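Jamstead Clirkari 500 Roof Box

The Clirkari 500 is a hard-shell roof box for compact and midsize cars. It holds 500 liters and opens from both sides, so skis, tents and strollers can be loaded from the curb. Empty weight is 14 kg. Check your car's roof load limit in the owner's manual before ordering - the limit covers the box, the bars and everything inside.

The box fits most square and aero crossbars. Cars with bare roofs need the Jin foot kit, sold separately. Owners of hatchbacks should measure the clearance between the rear of the box and the open tailgate.

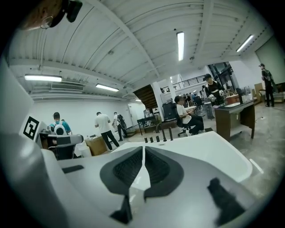 Weidong Su: Had mine on a small wagon since February. Front clamps went on fine, the rear pair needed re-tightening after the first long drive. Wind noise starts on the highway if you mount it too far forward. I slid it back a hand's width and it got a lot quieter.

Re-tightening after the first trip is normal. The clamps click when they reach the correct torque, and they should be checked again at every fuel stop on a long drive. Do not drive with the key left in the lock. Remove the box before using an automatic car wash.

Replacement keys, clamps and lid straps are stocked at our Faltcombe warehouse. Have the lock number ready when you call; it is stamped on the face of the cylinder.

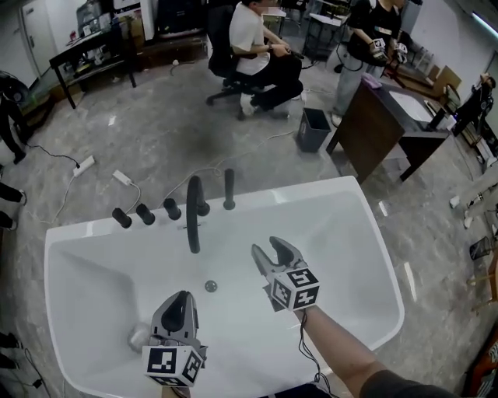 Price and delivery

Clirkari 500, matte black or gray: $725
Jin foot kit, set of four: sold separately, price depends on car model
Returns: 30 days, unused and in the original carton

The box ships by freight and needs a signature. For fit questions, write to Yutong Xia at the parts desk with the make, model and year of your car.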